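Trallberg: progress report for December

Hi Davina,

Okay, so this one's a bit longer than the last update, mostly because a lot moved this month and I'd rather you hear the messy parts from me than from the build notes.

The big thing first: the Sinaga chapter is playable from start to finish! You can land at the harbor, get the lamp, lose the lamp (sorry), and climb all the way up to the bell tower without a single placeholder room. It takes me 50 minutes if I skip the side stuff. Our testers are slower and they die a lot more on the stairs, so I've pulled one of the archers and moved the save point down a floor. I still think the second archer is mean. He stays for now.

Demo wishlists are at 1,512, up 200 from my last report. Most of that came in the two days after the trailer went up, then it went quiet again, so I'm holding the second trailer until we have the boss fight to show. I know you wanted it sooner. Can we talk about it on our next call? 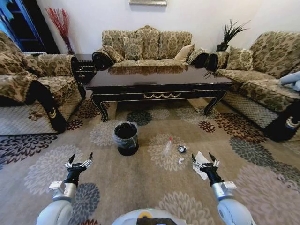 Controller support is where I lost the most time. Remapping works fine on PC, but on the handheld build the dodge button forgets itself every time you open the map. I fixed it, broke the map, fixed the map, and now the dodge works but the menu sound plays twice. Dumell are looking at it, since it's their input plugin, and they've been really good about answering my emails at silly hours.

Music! Stasholm sent over 6 finished tracks and they're gorgeous. The tower theme has this creaky fiddle thing going on that made me go back and slow down the whole elevator ride just so people hear it. There are still two tracks to come, both for the final chapter, and the last invoice on that line won't reach you until they're in.

Money is okay. We're a little under on art and a little over on testing, and if you're fine with it I'd like to move the leftover art money across so we can run one more round before the demo update. I've put the new split in the budget sheet, second tab.

What's slipping: the Spanish and German text. I kept rewriting the innkeeper's lines and it wasn't fair to send the translators a moving target. The script is locked as of this report (really locked, I took away my own edit rights), and it goes out to them next.

Coming up after that is the boss fight, the handheld frame rate in the flooded rooms, and a proper credits screen. Send me the spelling you want for the fund's name on that one, please, and the logo if there's a newer version.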